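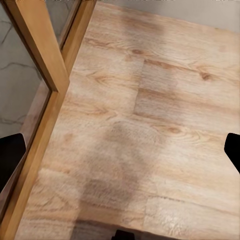 Rendered close view in the Lumeo cell, with a wood-grain surface, a framed glass panel and black gripper fingers

Lumeo is a robot cell used for training and testing the handling of household objects. It exists in two forms: a physical cell with one arm, and a simulated copy of it in which the same arm works in rendered rooms. The two forms share one control program and one set of calibration files. The cell was built by the automation firm Vilum, and its simulated part has been maintained since 2022 by a small group under Crescencio Tapia.

The name is used for the whole installation, but in the documentation of the firm "Lumeo" without any addition means the simulated cell. The physical one is then called "Lumeo bench".

Layout

The arm carries a Hemitz two-finger gripper with a matte black finish. The fingers are flat and have rounded tips. A camera is mounted at the wrist and looks along the fingers, so that parts of them remain in view during most movements. In the simulated cell the camera is placed at the same offset, with the same lens angle, and its pictures are delivered to the control program in the same format as those from the bench.

The arm does not have a fixed table in the simulation. It is placed in a room, which can contain wood-grain surfaces, stone surfaces, walls of one color and framed glass panels. A room is described in a text file that gives the position, size and surface material of each part. The library had 239 rooms when it was first released inside the firm. Rooms with glass are kept in a separate folder, known as the Ertürk set after the employee who prepared most of them.

Setup

A new room is set up in a fixed order. The base of the arm is placed first, and the reach of the arm is checked against the nearest large surface. The wrist camera is then attached and its offset is read from the calibration file. It is not typed by hand. In the early versions it was, and a wrong sign in one of the values went unnoticed for several weeks in July 2023, until a comparison with the bench showed the right finger at a different height.

After the camera, the operator assigns the surface materials. Each material consists of a color pattern, a value for roughness and a scale. The scale is the value which needs the most attention. Wood patterns in particular become soft and smeared when they are stretched over a large surface, and the seams between planks can be lost in part. The rule in the group is that a pattern is repeated before it is enlarged, although some of the older rooms do not follow it.

The lights are set last. Lumeo uses wide light sources, which give even light and shadows with soft edges. Hard lights are permitted only in rooms made for shadow tests. Before a room is accepted, the arm is moved through 40 stored positions and one picture is saved at each of them. These pictures are called the reference series of the room.

Reflections

Glass panels are the most difficult part of the cell to maintain. The renderer calculates a mirror image for every panel, including the image of the gripper itself. A finger can for this reason appear twice in one picture, once directly and once in the glass. Software that looks for the fingers by their dark outline may take the reflected one for the real one, and the estimated opening of the gripper is then wrong.

Two measures are in use. The first is a mask, calculated from the joint angles of the arm, which marks where the real fingers can be. A dark outline that lies outside the mask is ignored. The second is a check of the frame around the panel. The frame is modeled as separate members with beveled inner edges, and if two members do not meet exactly at the corner, the renderer can show a thin strip of the wrong material between frame and glass. The repair is simple: the members are moved until their edges coincide, and the corner is saved as one object.

Switching off the reflections was discussed and rejected. Tapia wrote in the maintenance notes that a program trained without mirrors "will meet its first mirror on the bench, and there the fingers cost money."

Routine maintenance

Every change of the renderer, the gripper model or the calibration files is followed by a full run of the reference series. New pictures are compared with the stored ones, and those that differ by more than the permitted amount are put in a list for inspection by a person. The most common entries are:

– changes in shadow shape, mostly blotchy or irregular shadows on large flat surfaces
– patterns that have moved along a surface
– a finger tip that enters the picture at a different place
– a missing or doubled reflection

Shadows are inspected with the arm in two positions. If the shadow follows the arm, it is accepted. If it stays in place, the operator looks for an object left outside the view of the camera, or for a stored shadow from an earlier calculation. Stored shadows are deleted with the command for clearing the room cache, which takes longer than most operators would like and cannot be interrupted.

The gripper model is compared with the real gripper every 400 working hours of the bench. Wear at the finger tips is measured there and entered in the calibration file. The simulated fingers are not reshaped for wear, only shifted.

The largest single repair was carried out on Saturday, September 7, 2024, after an update of the renderer had changed the reading of roughness values. The comparison listed 1,221 pictures. Nearly all belonged to the Ertürk set, and they were corrected with one conversion script. The remaining ones were rooms with pale wood, in which bright areas had become washed out and the grain was hard to see. These were corrected room by room during the following weeks.

Limitations

The simulated cell does not model dust, scratches on glass or the bending of the fingers under load.

See also

Hemitz gripper
Reference series
Wrist camera calibration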